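Search this repository Go

# groltell-parts

A catalog of small electrical parts and a set of scripts for cleaning it. The catalog holds 2,359 records, one per part type, gathered from paper stock cards and two older spreadsheets at the Kokkinos repair shop. Current maintainer: Antigoni Tzavaras. The original card transcription was done by Stelios Athanasiadis.

## Contents

- parts.csv - main table
- aliases.csv - old part names mapped to current ones
- locations.csv - bin and shelf codes
- scripts/ - validation and export
- notes/ - transcription notes, unedited

All files are UTF-8 with Unix line endings. Fields are separated by commas. Decimal points are periods, including in records that came from cards written with decimal commas.

## Record format

Each row in parts.csv has 17 columns. The ones most people need are these:

part_id: integer, never reused
family: connector, terminal, fuse, relay, switch, passive, wire, other
name: free text, up to 50 characters
pitch_mm: connectors only, blank if unmeasured
rating_v, rating_a: as printed on the part or the card
source: card, sheet_a, sheet_b
loc: code from locations.csv
checked: y or n

A blank field means the value is unknown. Zero means zero. Earlier exports used 0 for both, and any copy made before the October release should be replaced.
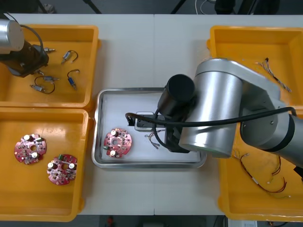 Location codes are built from a zone letter, a surface number and a container number, as in B-2-03. Zone and surface are required. The container number is required for shelves and optional for tables, where containers get moved. For a table with bins at the corners, such as the white one with the four yellow bins, number the corners clockwise from the top left and give the tray in the middle the suffix T. The numbering belongs to the position. If two bins are swapped, edit the loc field of the parts and leave locations.csv alone.

Mixed bins are recorded with family set to other until they have been sorted. Do not create a part record for a mixed bin. Add a line to locations.csv with mixed=y and stop there.

## Wire and cable

Wire is the least consistent family in the catalog. The cards list it by color and length, sheet_a by gauge, and sheet_b by supplier code only. The import script keeps all three as separate records unless aliases.csv joins them. Around half of the joins were made by hand and should be treated as provisional.

Colors use the two-letter codes in notes/colors.txt. For twisted pairs, write the solid color first and the second color after a slash (BL/WH). Tape, sleeving and heat shrink are not part of the wire record. Connectors already fitted to a wire are entered in the assembly column by part_id.

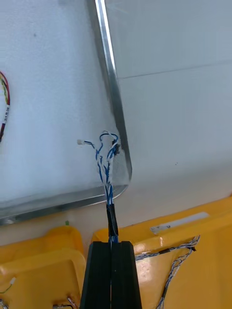
Assemblies with more than one connector list the ids in ascending order, separated by semicolons. Length is measured between connector faces and rounded down to the nearest centimeter. Branches are not measured.

## Validation

Run scripts/validate.py from the top folder. It needs Python 3 and nothing else. It reports missing ids, unknown location codes, ratings without a source and names over the length limit. Warnings about duplicate names can be ignored for fuses - the cards used one name for several ratings.

The Zevumholm export (scripts/export_zev.py) drops the notes column and all rows with checked=n. The Curneo export keeps both.

## Known problems

- Relay coil voltages from sheet_b are sometimes in the rating_v column.
- Terminals with part_id below 200 have no size.
- aliases.csv contains one loop, which the validator reports and skips.

## Changes

Send corrections as a patch against parts.csv, sorted by part_id. Include the source of any new rating. Changes to the column order will be rejected until the Curneo import no longer reads columns by position.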